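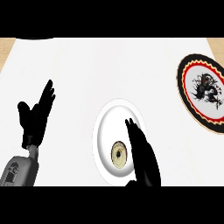
White tabletop, two robot arms

Vumer is looking for a staff writer to cover TV dramas, film casts and celebrity family news for our entertainment site. The job is part-time and can be done from home, with one meeting in March at our Fotulberg office.

12 shares | 3 comments

You will write five short posts a day, mostly on actors, singers and talk show hosts: new roles, weddings, birthdays, vacation photos and what fans are saying. You will also recap the drama series Dauda while it is on the air. Each recap is due within two hours of the end of the episode. There are 58 episodes this season.

We need someone who watches a lot of television, writes clean English and checks names before posting. Experience with the Jistcombe publishing system helps, but we can train you.
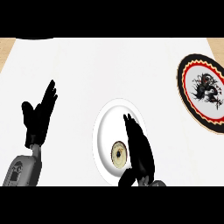

The arms and the table, another view

Pay is per post and is sent every two weeks. Photo rights are handled by the desk, so please do not submit pictures taken from fan pages.

To apply, send a short letter and two writing samples through the Vumer jobs page by October 4, 2024. One sample should be a recap. Applicants chosen for a paid trial will hear from us by email.

Share this job (5)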